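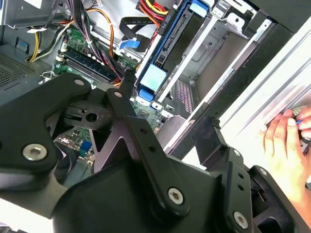
How do you find out which robot hand is best for a job? You give each one the same job and write down what happens.

A robot hand is called a gripper. At the Gendstead workshop, people try out grippers on old desktop computers. The computers need to be taken apart so their pieces can be used again. A person can do this with two hands and a screwdriver. A robot arm often has just one gripper, so the gripper has to be good.

The inside of a computer is a hard place to work. There are cables to get caught on and metal walls to bump into. The main board has many small parts that can break if they are pushed.

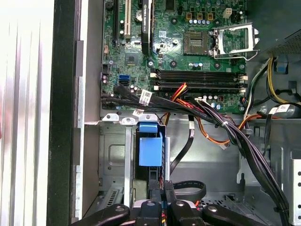 The workshop compared 2 grippers, the Skitura and the Hikside. The Skitura has long, thin fingers. The Hikside has short, wide ones. Each had to reach into a computer, take hold of a part, lift it and let go of it in the right place.

To make the test fair, the team kept everything else the same. They used the same arm and the same kind of computer. Each gripper got 166 tries. The Skitura did the job 153 times. The Hikside did it less often because its wide fingers kept touching the cables. It held heavy parts more firmly, though.

We use cookies to remember your reading level. Accept | Manage settings

Cameras matter too. A camera on the robot's wrist sees things close up, but the fingers can block its view. A camera beside the table sees the whole computer, but small parts look tiny.

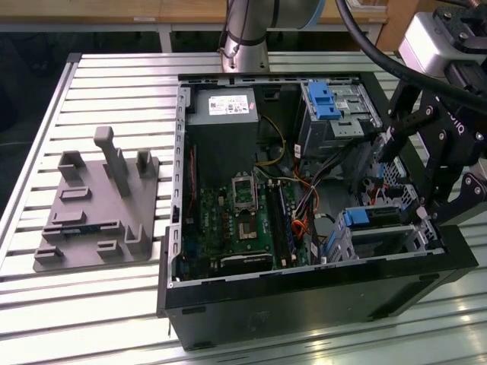 Sânziana Mihăilă says she would pick the wrist camera if she could have only one, and that she would still miss the other one every day. Many teams use both and let the controller put the two views together. The controller is the computer that tells the arm where to go.

Hard drives are a good test. A hard drive stores files, and it sits in a metal space called a bay. If the gripper tilts the drive too far, it will not slide in.

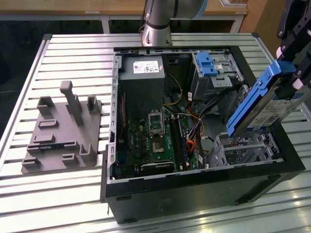
Why doesn't the robot just squeeze harder? Squeezing too hard can crack plastic or bend thin metal, so the controller sets a limit on how hard the fingers press.

The next test is planned for July, with a third gripper from Gasser.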